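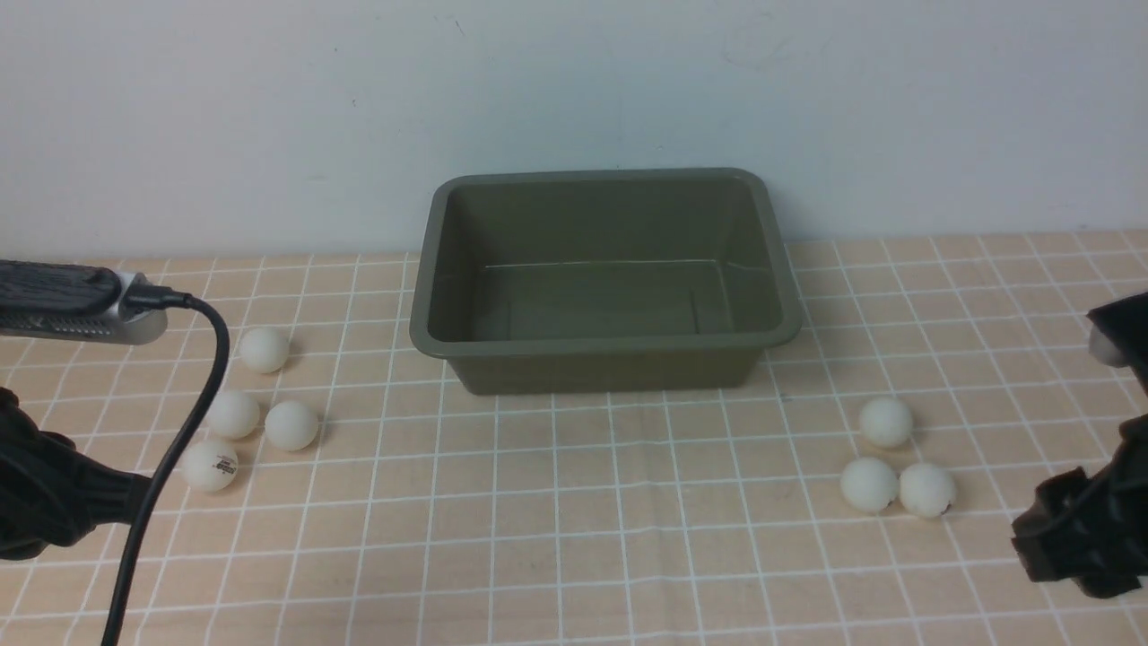

Small round items need a tray with a rim. I hold this view after one April of packing at the Mokimdale club, where table tennis balls were stored in bags and the count sheet never matched. Bags hide the quantity. A shallow plastic tray with sloped walls shows it at once and stacks when empty.

The usual objection is space. A tray takes up more shelf than a bag holding the same 200 balls, and I accept that cost. Balls set down on an open tabletop have four free sides to leave by.

The surface matters less than people claim. A gridded cloth helps with spacing but has no edge. Buy the tray first, and keep it within reach of the balls.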